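Handheld gripper pair, left one drifting out of zero – what are you all doing?
Forum: Build and Maintenance > Grippers and end effectors

pletby_bench
ok so. two handheld grippers, sort-toys-into-bin setup, one table one bin. right hand is fine. left one, the open width reads wrong after a while. Zero it in the morning, fingers fully open reads 74, fine. By lunch fully open reads less, and closed on nothing isn't zero either. Not a lot but enough that the arm playing it back closes short on soft stuff.

Already did:
swapped left and right cables, problem stays with the left unit
re-zeroed in software 3 times
wiped the finger faces with alcohol
new firmware on the board, no change

Finger blocks are printed, two screws each in the top face. Brass inserts in the arms. Haven't taken anything apart yet bc I don't want to lose the alignment if it's not mechanical. View down the fingers, this is the wrist camera:
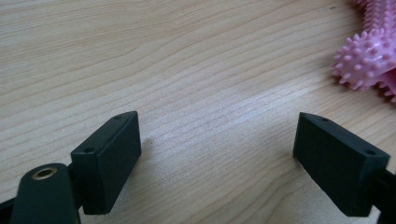 Gripper fingers apart on bare table, pink spiky toy top right.

Any ideas before I get the hex keys out

skutthorpe_sam
get the hex keys out

skutthorpe_sam
sorry, longer version. Heat set inserts in printed arms creep. You torque the screw, insert pulls up a hair, clamp force goes, finger block starts to rock. Sensor is on the linkage not the finger so it depends where your slop is. Push the finger tip sideways with your thumb. If it clicks it's the block.

oberholzer2
Disagree. If the block rocks you'd see bad grasps but the READING at fully open wouldn't move. He says the reading moves. Thats upstream of the block. My money is on the magnet for the encoder. Ours was glued with the wrong stuff and walked nearly a full degree over a shift. Looked exactly like this.

skutthorpe_sam
unless open stop is on the block side. some versions the stop is the arm hitting the housing, some it's the mount bracket. If it's the bracket and bracket is loose then the reading moves too

oberholzer2
ok fair, didn't know there were versions. OP which one do you have

pletby_bench
arm on housing I think. will check. thumb test: no click. slight give on both hands tho, left maybe more? hard to say

gitico_ruth
Before anybody reglues a magnet. How is the left cable routed. You said you swapped cables but did you swap the ROUTING. If it hangs off the table and tugs on the back of the unit every time the operator reaches across, it can load the connector and you get all kinds of junk. We spent a week on one that was just strain relief. Post the whole station

pletby_bench
good point, no, the swap was just the cables, left one still goes down the left side. Whole station from the head cam, operator seated: 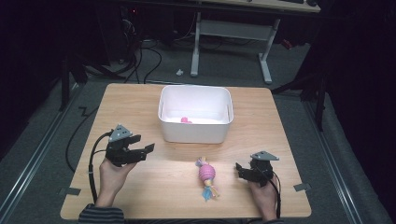 Pletby Handheld Tools Team – Teleop and Collection Benches

Left cable loops off the back and over the edge down to the floor. Right one drops past the wrist. Bin stays at the back of the table, toys get dumped wherever.

gitico_ruth
yeah so there you go, left cable goes over the table edge. Every time that hand goes to the bin you're dragging cable over a corner. Put a clip on the forearm or run it overhead. I'd do that first, takes five minutes

oberholzer2
cable drag won't give you a slow drift over a morning. It gives you spikes. Have you got a log? plot open width at rest against time. Slow ramp = magnet or temperature. Steps = something slipping or connector

gitico_ruth
Could be steps that look like a ramp if you only check at lunch

oberholzer2
sure, hence the log

pletby_bench
pulled yesterday's. 302 open/close cycles on left before I stopped it. It's steps. Flat, then drops a bit, flat, drops again. Never comes back up by itself. Right hand same session dead flat.

skutthorpe_sam
steps that never come back = slipping. not connector. connector would come back

oberholzer2
agreed on slipping. Still could be magnet slipping in its seat lol

skutthorpe_sam
or the sensor arm on its shaft. is there a set screw or is it pressed on?

Said El Fassi
Jumping in, I look after these for the night crew, same bench as OP. There is a set screw and it's tiny and it has no flat on the shaft, just bites on round. I have retightened the one on the left before, back in April. Never logged it, my fault. The right one was rebuilt after that and got a shaft with a flat. So the two units are not the same inside even if they look it from outside.

pletby_bench
Said!! would have been good to know this 2 days ago

Said El Fassi
I know. Sorry. It should be in the bench book, will add it tonight.

skutthorpe_sam
there's your answer. file a flat, drop of medium threadlocker, done

oberholzer2
threadlocker near printed parts, careful. Some of it attacks some plastics, you get cracks a few weeks later. Put it on the screw only, wipe the excess, let it cure before it goes back together

skutthorpe_sam
been using it for years on printed stuff with zero cracks

oberholzer2
and I've got a drawer of cracked ones so

gitico_ruth
depends on the plastic, please no threadlocker war again

pletby_bench
ok plan for the afternoon
1. mark both finger blocks with paint pen before anything
2. housing off, look at magnet, leave it alone if it's solid
3. shaft out, file small flat, no burrs
4. set screw back in on the flat, threadlocker on screw threads only
5. check the finger screws while I'm there, snug not gorilla
6. close on nothing, zero, open, should read 74
7. reroute left cable, clip on forearm

Anything missing

Seraina Hämmerli
Two things. Zero AFTER the cable is rerouted, so swap 6 and 7. And redo the camera to finger check once it's closed up, the housing never goes back exactly where it was. If the camera moved relative to the fingers then your old takes and new takes don't match and whoever trains on it will be back in here asking why. Also throw out or at least flag the left hand takes from the last few days, can't fix them by adding an offset if it's steps.

oberholzer2
you can if you've got the rest readings between steps. Segment it, offset per segment

Seraina Hämmerli
If you trust where the steps are. I wouldn't, for soft toys. Squeezing something soft the width is the whole signal.

oberholzer2
I'd at least try before binning them. Operator hours are not free

pletby_bench
will flag, decide later. housing's off btw. magnet solid. Set screw turned with almost no force, fingertip basicaly. There's a bright ring scored round the shaft where it's been sliding

skutthorpe_sam
told you mechanical

oberholzer2
you told him finger block

skutthorpe_sam
mechanical

pletby_bench
back together. flat filed, screw on the flat, cable clipped to forearm. One of the finger screws on the left WAS a bit loose so sam gets half a point. Camera check moved by a hair, new calibration saved with the unit. Leaving threadlocker overnight before I run it hard, then will do the same length run as before and post the plot

gitico_ruth
label the unit with the date of the zero, bit of tape on the housing is fine

Said El Fassi
Bench book updated. Ordered a shaft with the proper flat too, so the filed one is only until that comes.

pletby_bench
update. 302 cycles again on left, same toys. Open reading flat the whole way, closed reads zero start and end. Right still flat. Keeping the morning zero check for now anyway, and adding an extra one at lunch till the new shaft is in. Old left takes are flagged, still going back and forth on those with Seraina

oberholzer2
post the log with the steps somewhere, i'll have a go at segmenting it

pletby_bench
sure, will dm you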